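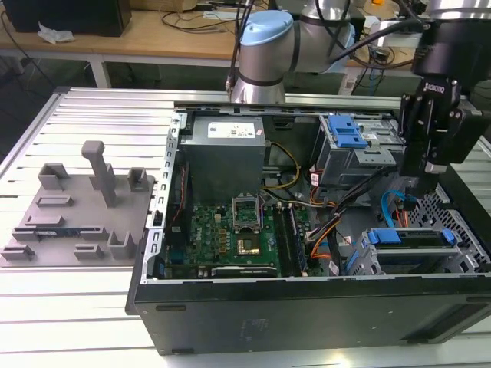
The tower on its side with the cover off. Socket's open, power supply top left, drive cages on the right.

Old office tower, worth rebuilding? And what order do I do things in?

Posted by Bogdan Domański, 1st August

Hello all! I've been reading this site for ages and finally have something to ask. I picked up an old desktop tower from the Brurero clearance shop and I'm completely smitten with it. I've only ever swapped a hard drive before, so opening up a whole machine and seeing the lot laid out like a little town was a real treat.

What I've got is the case, the power supply, the motherboard and the drive cages. There's no processor in it, as you can see from the socket, which was like that when I got it. The drives sit in carriers with blue plastic catches, so I'm hoping they come out without screws (I haven't dared pull hard on anything yet!). There are orange and black power cables running down through the middle and a light blue data cable that loops about loosely, and I'm not sure where that one should end up.

I'd love to turn it into a home file box for family photos and my music. I have 2882 albums' worth of files spread over old laptops and USB sticks and it's driving my household mad. My questions:

Is it worth putting a processor in something of this age, or should I just keep the case?

What order would you do the work in? Cables first, or processor first?

Do I need to take the motherboard out to clean under it?

I've got a budget of about 265 for everything, drives included. Thank you in advance, I'm really looking forward to this one.

Witold Baran

Oh, what a lovely project! I did almost the same thing last October with a tower from a school sale and it's still humming away under my stairs, so yes, I'd say go for it — with one check before you spend anything.

Find the model number printed on the motherboard. It's often between the slots or near the edge, and a torch held low helps a lot. Look that up on the maker's support pages and you'll get a list of the processors it takes. Second-hand ones for older boards can be very cheap indeed, and a modest one is plenty for a file box. While you're there, check which memory it needs and how much it'll take.

Then look very closely at the socket. If it's the kind with pins in the board, they should all lean the same way in neat rows. Use a magnifier or zoom in with your phone. A bent pin can sometimes be coaxed back but I wouldn't buy a processor until you're happy with what you see. Keep fingers and dusters out of there! If you have a socket cover, put it on when you're not working.

As for order, this is how I'd go:

Unplug from the wall, press the power button for a few seconds, and touch bare metal on the case before you handle anything.

Take photos of every cable before you move it. Take more than you think you need.

Lift the drives out next, as that gives your hands so much more room. With the coloured catches I've used, you squeeze or slide and the carrier comes towards you. If it won't budge, look for a cable still plugged in at the back. Mine had one and I spent half an hour blaming the catch.

Dust with short puffs of air and a soft dry brush, holding any fan still with a fingertip.

Processor, then a pea of thermal paste, then the cooler, then memory.

Start it up with no drives at all. If you get to the setup screen, shut down, unplug and add the drives one by one.

I wouldn't take the board out unless it's filthy underneath or you've lost a screw behind it. It's a faff getting everything lined up again.

On your light blue cable: one end goes to a data socket on the board and the other to a drive. Those plugs have a small L shape inside so they only fit one way round. If you can follow it back and find it's plugged in at the board already, leave that end alone and tuck the loose part to one side so it doesn't touch a fan.

The power supply is the part I'd think hardest about. Read the label for its wattage, and if it has had a long life in an office I'd be tempted to replace it before trusting it with family photos. Don't ever open it up, though. Some older office machines use an unusual plug or an odd shape, so compare before you order.

For the money, I'd put most of it into 2 new drives of the same size and keep a copy of everything on both, plus another copy somewhere outside the house. Do come back and tell us how it goes!

Nowakowski

keep the case, bin the rest. old boards eat electricity. I ran one for 12 months and then got a small low power board instead, much quieter. check the mounting holes match first, some office cases are odd

Gallesine

Agree with Witold about the photos, they saved me twice. I'd add one thing, put the screws in an egg box as you go, a different cup for each job, and write on the lid.

Don't agree about binning the board though. If it takes a cheap processor then try it, you'll learn loads either way and the case will still be there afterwards. There's a good long thread on fitting coolers in the Rarano section which covers the push-pin sort, and those are fiddly the first time. Push opposite corners in pairs and listen for the click.

Also clean the front grille while the drives are out. Old toothbrush, dry, outside if you can. The amount of fluff in mine was astonishing!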